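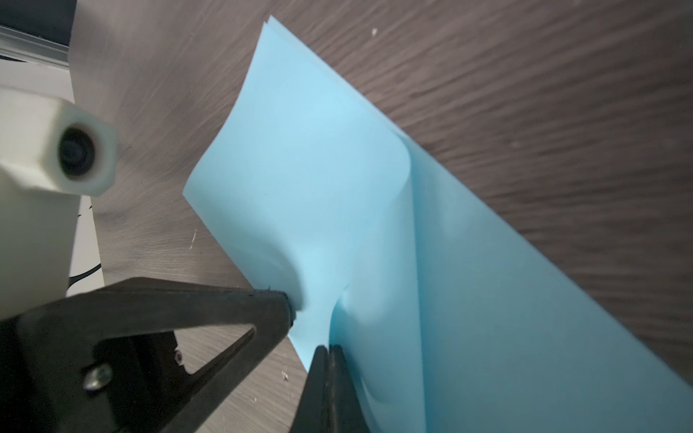

Light blue paper, part way through a fold, on a dark wood-grain tabletop.

48 shares | 9 comments

The paper folding room at the Brumness Center for Domestic Crafts is on the second floor, at the end of a corridor lined with flat storage drawers. Each drawer holds a single weight or color of sheet. The blues occupy four of them, and the lightest of the four is the one most often refilled. Members of the center's evening course use it for their first exercises, and many continue to choose it long after they have moved on to more demanding work.

The course, now in its third year, is concerned with the plain fold. Participants do not make cranes or boxes until the second term. They begin by laying one half of a sheet over the other and bringing the edges together, and they repeat the task until the edges meet along their full length. According to Sipho Le Roux, who directs the program, the early sessions are devoted almost entirely to what happens before the crease is made.

"A sheet that has been turned over but not pressed is still undecided," Mr. Le Roux said. "It wants to roll back. The upper layer lifts, the lower one slides, and there is a wave of air between them. Most people press too soon, and they press in the middle."

The center teaches a different order of work. The corners are aligned first and held. The loose portion is allowed to rise, and the hand then travels from the held edge toward the curve, letting the air out ahead of it. Only when the two layers lie flat against each other is any pressure applied along the fold itself. A bone folder is permitted after the fourth session. Until then, participants use the side of the thumb.

Particular attention is paid to small marks. A sheet pinched between the fingertips will often keep a faint dimple, and one pulled at an angle may show a short crease running away from the intended line. Instructors at Brumness do not discard such sheets. They are opened, smoothed and placed in a tray near the door, where participants may study them at the start of the following session. The tray held 677 sheets at the last annual count, and the center has since acquired a second.

The choice of paper has been the subject of some discussion. In its first year the program relied on a white office stock, which was inexpensive but showed little of the fold's shape under the room's overhead lighting. The present colored stock is supplied by Jistell, a small mill and finishing house, and was selected after trials of several tints. A pale blue was found to show shading clearly along a ridge without the glare of white. Darker sheets tended to crack along the crease and reveal a lighter core.

The surface beneath the paper has received equal thought. Folding on a cloth or felt pad, once common in home instruction books, gives a soft line that does not hold. The center recommends a hard, level table with a visible grain. Beginners find the lines of the grain a useful guide when squaring a sheet, although Mr. Le Roux cautions against depending on them. Advanced participants are asked to set their paper diagonally across the table so that the grain offers no help at all.

Graduates of the course have put the training to varied use. One prepares printed programs for the concert series at Ho Hall. Another produces folded route maps for Bikeo, the city's cycling guide, which requires each map to close with its cover panel exactly square. Several attend for no professional purpose and have enrolled again – in one case for all three years.

An exhibition of work from the program opens in the ground floor gallery on 23rd September and will remain on view until January. It includes finished pieces from each term, together with a long case of single folded sheets arranged by date. Admission is free. Applications for the next course are accepted at the front desk, and prospective members are asked to bring one sheet of paper, folded once.

781 views | Share this article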